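Sorting by Hand, So the Robots Can Learn It

MELTERNESS, August 25, 2024. Chutima Chuensuk spent six years packing accessory orders at Sukomus before anyone asked her to teach the job to a machine. Now she does it most mornings, and she says it's the most fun she has had at work.

Sukomus, which ships hair accessories and small gift sets from its warehouse in Melterness, started the project this spring. The idea is simple enough. Packers pick up two hand-held grippers, sit down at a table and do a piece of the work they already know by heart, only with gripper fingers in place of their own. The recordings go into training software the company calls Ilero, and Ilero will run the pair of robot arms due on the packing floor later on.

The first job on the list is the one everybody in packing complains about: getting small soft things in and out of divided wooden display boxes. Boxes are easy for a machine to find. A squashy loop of fabric is a whole other matter, and you have to pinch it in a spot where it won't roll away from you.

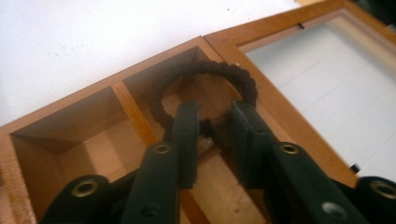

A dark, fuzzy ring held between the gripper tips over one of the wooden compartments.

"The first day I wanted to throw the thing across the room," Chuensuk said, laughing. "You can't feel anything! Then after a while you start to feel it through the handle, and you slow down, and your hands work it out."

She has 1,387 recorded tries to her name so far, more than anyone else in the building. Bad ones count too. If a piece slips, she picks it up and carries on, and the recording stays in. The software team asked for that specifically, as a robot that has only ever seen perfect packing has no clue what to do when something drops.

The display boxes make good practice because the cells come in such different sizes. There's a big one in the middle and a bunch of little ones along the sides, and the lid opens on a hinge and has a see-through panel, so it has to be kept clear of the fingers while you work. 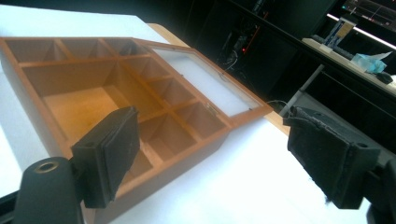
An open display box with its compartments empty and the gripper fingers spread wide.

What has changed for the packers? Quite a lot, and mostly in their schedules. Three of them now split their shifts between the floor and the recording table, and a session is capped at 50 minutes so wrists get a rest. The recording hours are paid at the trainer rate, a step above the packing rate, which was something the packers asked for before they agreed to take part. Sukomus has also put in writing that no packing jobs will be cut while the arms are being introduced, though it hasn't promised anything past that first stretch, and people on the floor are keen to hear more.

There's a new kind of conversation going on at lunch, too. Packers who never had much reason to talk to the software side are now telling them how to do things. Chuensuk got them to change the order of the tasks so the fiddly small cells come early, when hands are fresh. She also asked for a plain white surface under the box, and got it.

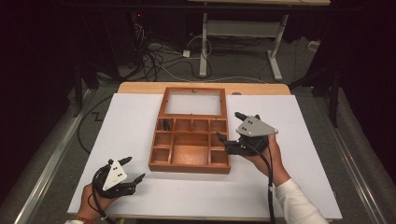 Two-handed work at the recording table, with a gripper on each side of the open box.

Next up is Yusuf, the name the packers picked for the first pair of arms. Yusuf will start with the large center compartments only, with a packer alongside to step in, and will move to the smaller cells once the packers say it's ready. That last part matters to Chuensuk, who will be one of the people making the call.

"I know exactly what a good one looks like," she said. "I'm going to be a tough teacher."

Sukomus plans to open recording sessions to the evening shift as well, and sign-up sheets are already posted by the time clock.

Contact the newsroom | © 2024 Melterness news desk. All rights reserved. | Back to top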